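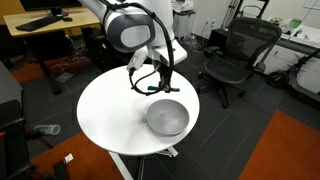
Search this site
Enter keywords
Go

About Us

Likthorpe Evening School began in a rented room over a shoe repair shop, with one class, a kettle and a piano that couldn't be moved and so was listed in our first flyer as a facility. The class was bookkeeping. Eleven people had signed up and 11 people came, a record of attendance we have never matched.

We teach adults. Most of them have jobs, some of them have two, and a fair number arrive straight from work with a sandwich in hand. Please eat the sandwich. We gave up on the no-food rule in our second year, when it became clear that the person breaking it most often was the principal.

That principal was Danjuma Nnaji, who founded the school after twelve years in the accounts office of a feed supplier in Brikley. He still teaches the Tuesday bookkeeping class and still believes double entry is exciting. Students tend to leave the course agreeing with him, at least until they get home and try to explain it to somebody.

Danjuma Akande runs the language side: Spanish, French, and English for people who already speak two or three other things and would like the paperwork to get easier. Yes, we have two Danjumas. Mail addressed to "Danjuma, Evening School" is opened by whoever gets to it first, and Mr. Akande has settled at least one invoice that had nothing to do with him. Last names are appreciated.

We moved to the Wike Street building when the shoe repair shop retired. There are five classrooms, an elevator that works, and parking for 40 cars if everyone is considerate, or 31 if it's raining. The piano stayed behind. We understand the new tenants have listed it as a facility.

What we offer

Classes run in ten-week terms, two hours a night, and cost $129 each. Books are extra, but we keep a shelf of used ones by the front desk and you are welcome to somebody else's underlining. Besides bookkeeping and languages we teach basic sewing, small engine repair, and a writing workshop called Prudance. The name was a typo in the catalog. The group voted to keep it and now has it on mugs.

We don't give grades except in the certificate courses. We do give homework, and we do ask about it.

Over 400 people took a class with us last year. Several took the same class twice, on purpose.

If you'd like to sit in on a session before paying for anything, call the front desk any weekday after four. Someone named Danjuma will probably pick up.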